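Budgeting for hand-held grippers: buy one pair or two to start?

Posted by Mehrangiz Mohammadi

Hi all! I'm putting together my first equipment list for recording laundry folding with hand-held grippers, and I'm having way too much fun with it. I've got 1796 dollars to spend before the end of December. Beds, clothes and people are already sorted, so the money is all for hardware.

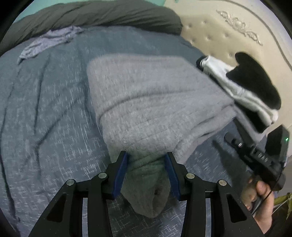
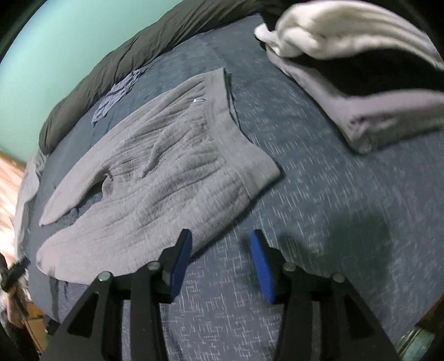

My problem is how to split the money. A pair of the Modard grippers is 457, and the Aseo ones are 189 a pair but come without any spare pads. I could get two Modard pairs and have money left for cables, storage and a charger, or go cheap and get 4 Aseo pairs and run more than one bedroom on the same day (tempting!). The jobs are things like the gray sweatpants lying flat on the bed with the waistband toward the upper right - big, soft pieces that have to be pinched and brought over on themselves. I don't expect to do socks or anything tiny until much later. What would you buy first, and what did you wish you had put in the budget?

Damian Kurek

Oh, fun project! I'd get one Modard pair and one Aseo pair, and use both for a week before spending another cent. That's 646 together, which leaves you 1150 to put into whichever one your people like holding. Weight matters so much more than I expected. A gripper that feels great for five minutes at a desk can be miserable after an hour of leaning over a bed, and you only find that out by doing it.

Things I left off my first list and had to go back for:

Spare pads. Bed linen and knits are kind to them, zippers are not. Get a set for every pair you own.
Storage. Work out how much you record on a normal day and then buy double.
Longer cables, if yours are tethered. Mine came with short ones and we kept tugging them off the corner of the mattress.
A hard case. I got a secondhand Mabaso case and it's great - two pairs fit with room for the chargers.

Also try the open width on your thickest item before you order more. Sweatpants are fine in one layer, but fold them in half twice and you have a real wad at the waistband. If the jaws can't get around that, you'll be sending them back.

Have a great time with it. The first Sunday we had everything running I folded the same hoodie until dinner and was still grinning.

tellier_fan

Just get the Tellier ones. More expensive but I like mine a lot. Not sure what they cost now, I bought them used.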